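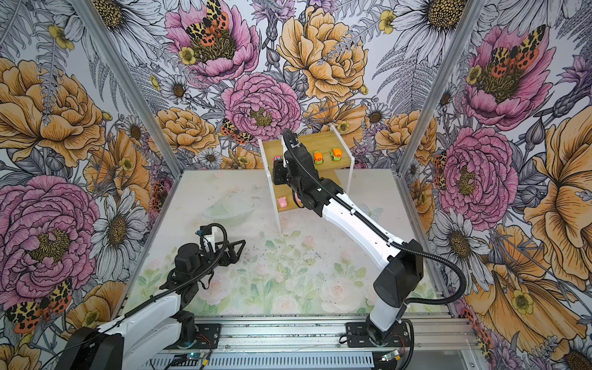 Two arms at the toy shelf, Braltden

Our returns bench is getting two arms like these in July. Will six of us still have jobs?

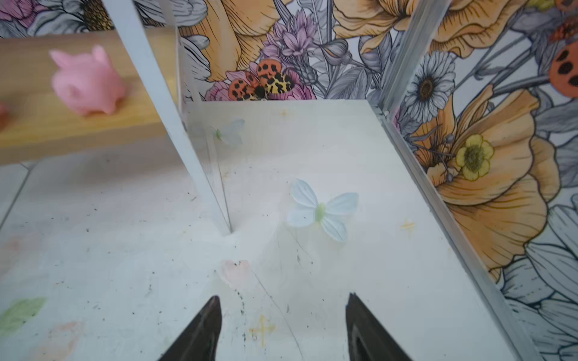

Posetti
Bench lead, Mitora

We kept everyone, but the work changed. I used to shelve toys all shift. Now I set out the pieces, clear jams and fill in the log. Less bending, more standing and watching.

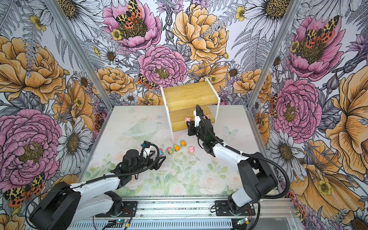 Pay stayed the same. Ask for training hours in writing before they start.

Vidal
Packer

Ours cut two casuals. Talk to your union.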